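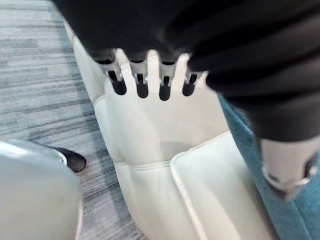
Section 6. When the arms freeze in mid-task

I've set up the Clerkora two-arm unit at our Clistness site more times than I can remember, and this fault caught me out the very first Monday. The arms stop, the status page says "grip load 61" and nothing moves. Don't panic!

1. Press the stop button and leave it pressed. The arms can sag when the power drops, so keep your hands and feet out from under them.

2. Look at the floor before you touch anything. Pillows, cables, tape that has started to peel – all of it counts. I pick up whatever is within reach of the arms and move it well clear. 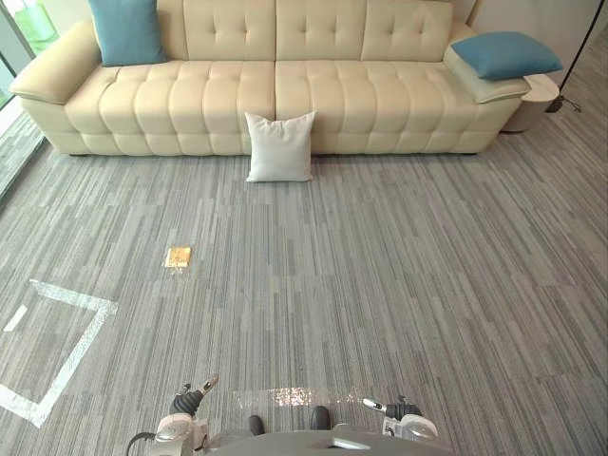

Then go along any cables lying on the carpet and pull the slack back toward the wall. I once rolled the base over one, and Antunes (our supplier) had to send a new one from Wetport.

3. If there's cloth in the grippers, support it from underneath with one hand and open them from the tablet, left one first. Set the speed to 70 or lower.

CAUTION: Never yank on a garment. The grippers hold on harder when they feel a pull, and you can tear a wrist cover. 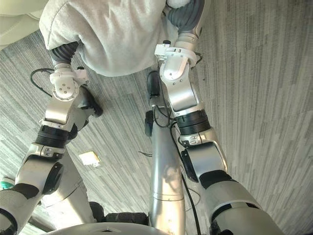
Once the cloth is free, check both wrist covers for threads and fluff. A soft brush is fine, but keep sprays away from them.

4. Release the stop button, wait for the load reading to settle, and run the homing routine with everyone standing back.

Note: if error 61 comes back within 100 cycles, switch off and call Antunes.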